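Uller remote teaching kit: four weeks of use

The Uller is a hand controller and software package for teaching a robot arm a task by remote control. You hold the controller, the arm follows your hand, and the software records the movement so it can be used for training later. I tested the basic kit on simulated kitchens, with no real arm attached.

Setting up took me an afternoon. The printed guide covers the cable and the first calibration and then stops. After that you are on your own with the help pages, which still show the menus from the July version. Elisa Sala, who shares the desk with me, got through it faster by skipping the guide.

Once it runs, it runs well. The arm keeps up with slow and medium hand movements. Fast ones make it lag and then overshoot. Turning the wrist is the weak point: past a certain angle you have to press the clutch button, move your hand back and carry on, and each pause ends up in the recording unless you trim it.
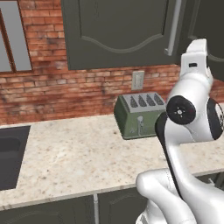 The toaster task, with the arm at the worktop.

Toaster levers were the hardest thing I tried. The lever is small on screen and the arm's own links can get in front of the toaster, so I changed the view often. There is a shortcut key for this, but it is on the keyboard and both my hands were busy. A foot pedal is sold separately. I would buy it.

I recorded 30 demonstrations of pushing the lever and kept 20. Trimming and labelling took longer than the recording. The editor has no undo for a deleted clip, so make copies.

Munther Mansour lent me his Grokunen controller to compare. It is lighter and the clutch is in a better place, under the thumb. Its software saves every session as one long file, though, and cutting that up by hand is dull work. For single short tasks I prefer the Uller.

Good: steady tracking, clear recording light, sensible file names.
Bad: wrist limits, thin guide, pedal not included.

Score: 4 out of 5. I will add a note if the wrist problem is fixed in an update.

Reviewed by Marisa Messina, December 28, 2020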